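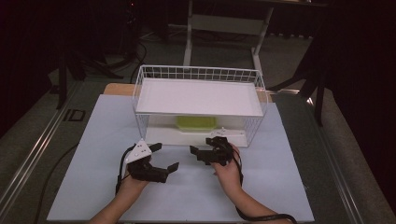 Getting the kitchen back

I promised in the last newsletter that I'd report back on the Great Cupboard Clear-out, and a few of you have been kind enough (or nosy enough!) to ask how it went. Well, I started in November thinking it would take a weekend and I finished in the middle of February, so make of that what you will.

For anyone who missed it, we live in the upstairs flat at the Prukholm end of the road, and the kitchen is tiny. One person can cook in it. Two people can cook in it if they're very fond of each other. When we moved in I put everything wherever there was a gap, and that's how it stayed for six years, with the rice behind the cake tins and the tea towels in with the light bulbs.

Rehema Minja from the Tuesday-that-became-monthly book group lent me her method, which is to empty one cupboard at a time and not touch the next until the first is finished. I ignored this completely and emptied the lot. Please don't do that. We ate toast standing up for two days and I couldn't find the salt for a week.

Once I'd calmed down and gone back to one cupboard at a time, it got much better. I found 77 spice jars. Seventy-seven! Four of them were cinnamon, and there was a jar of something grey with the label worn off that went straight in the bin. I kept the ones we cook with and gave the sealed spares to Nyokabi Laizer downstairs, who has since made us a very good lentil thing with them, so I count that as a profit.

What has made the biggest difference is using the height of the cupboards. Ours are deep and tall with one shelf in the middle, so there was always a great big pocket of air above the plates while the bowls wobbled in a tower next door. A little wire shelf that stands on its own feet sorts that out in a second: plates underneath, bowls on top, and you can lift out a plate without holding your breath. Do measure first, though. I bought one that was lovely and 3 cm too tall, and it now lives in the bathroom with the loo rolls on it, looking quite at home.

Baskets are good too, for anything that comes in packets. I've got one for baking, one for pasta and one I think of as "Ivar's snacks", named for my other half, Ivar Sjögren, who claims he doesn't have any. Pull the whole basket out, take what you need, push it back. I was doubtful about labels but have come round to them, in pencil on masking tape, as I keep changing my mind.

The fridge I'm less proud of. I tried having a shelf for leftovers and it lasted until Christmas, when a ham moved in. Caroline Mwakalinga tells me she writes the day on every tub with a china pencil and it washes off with hot water. I've bought the pencil. I haven't used the pencil.

Oh, and the drawer. Everyone has the drawer. Ours had three tin openers, none of which opened tins, and a key that doesn't fit any door in the flat. I've kept the key, just in case.

If you're having a clear-out of your own, Tatu Swai is collecting spare pans, crockery and working small electricals for the swap table in the Dolan Room, from ten o'clock until noon. Clean and in one piece, please, and no knives. My cake tins will be there, all except the heart-shaped one, which I'm told we are keeping.

Next month: the airing cupboard. Tips very welcome, especially about what on earth you do with fitted sheets.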